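Subject: Re: [villca-growers] Star fruit dropping before it colors up

> I have two star fruit trees in the ground, both grafted, planted on the
> south side of the house. They bloomed well in April and set a lot of
> fruit, but most of it falls when it is still the size of my thumb. I
> water every day and feed them with the Parnosik citrus mix. Is this a
> pest, or am I doing something wrong? Also, how do you tell when to
> pick?

Some of this is normal. A star fruit tree sets far more than it can carry and sheds the extra. If you still have fruit spread through the inside branches after the drop, I would leave it alone.

Watering every day would worry me more. My soil is heavy and the roots sit wet if I do that. I went to a deep soak twice a week, with mulch out to the drip line and kept clear of the trunk, and the drop slowed down the next season. If your ground is sandy you may need more than that.

Wind is the other thing to check. The side of my tree that faces the road lost nearly everything until I put up shade cloth from Gevham, the 80 percent kind. I only use it on the windy side, since the tree wants the sun everywhere else.

I can't say much about the Parnosik mix. I used it for one year and then changed to the Stendiritz granules because they have more iron in them. Yellow leaves with green veins would be the sign that you need it.

On picking, I go by color and ignore size. Green all over is too early for eating fresh, though it works fine in pickles and chutney. I wait until the fruit is mostly yellow with a little green left on the edges of the ribs. They bruise easily, so clip the stem and don't pile them deep. My best one last year came in at 287 grams and it was no sweeter than the small ones.
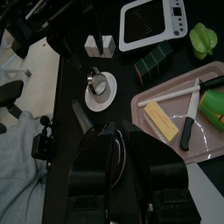

If you want to thin, do it while the fruit is small and leave one to a cluster. I did half the tree that way last summer and will do the whole thing this time. Let the list know what your soil is like and whether the leaves look healthy.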